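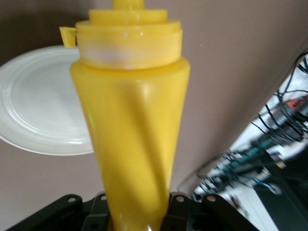

Subject: Re: [jodik-users] Gripper keeps squeezing after stop

Hi all,

Thanks for the quick answers! I spent all of last evening on this, so let me go through what I found before Cevis support closes my ticket again.

Melahat Çetinkaya wrote:
> Are you sure it's the gripper and not your script? We had something
> like this in April on the Hirkis arm, and it was a stale force limit.
> The controller comes back up after a stop and loads the old value
> from flash. Check what it reports right after you release the button,
> before you send it anything.
> Also, please take the full bottles off the table until you know.

OK, so you were right about the force limit, or at least half right. My script sets it to 57 before every grasp. After a stop and release, the controller reports 337 (I read it back three times because I didn't believe it). So the first grasp after any stop closes with way too much force, and if that grasp happens to be on a squeeze bottle, well, you get mustard on the wall. And on me.

What I don't get is the other half. The fingers also keep closing for a moment AFTER I hit stop. I went through the log and there are 866 milliseconds between the stop line and the last finger movement. The arm joints freeze right away, it's only the gripper that runs on. Does the Vávra adapter board buffer commands? If it does, I'd really like to know how to flush it, and I'd also like that in big letters in the manual!

The task is our sandwich routine, nothing fancy: bread, lettuce, plates, one bottle.

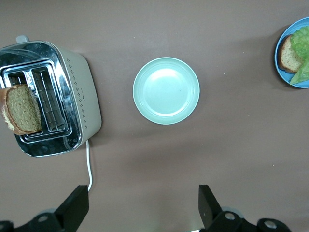 View from the wrist camera, fingers open over the sandwich table.

The toaster is my other worry. The cord lies right where the fingers come down, and with the stop acting like this I don't want them anywhere near it. I've unplugged it and the routine just skips the toasting step for now.

I'm on firmware 7. Can somebody with an older version do a stop in the middle of a grasp, with nothing between the fingers please, and tell me what force limit you read back? I can send my log to anyone who wants it, it's long but the stop is near the top.

And yes Melahat, the full bottles are back in the fridge :)

Cheers,
Dan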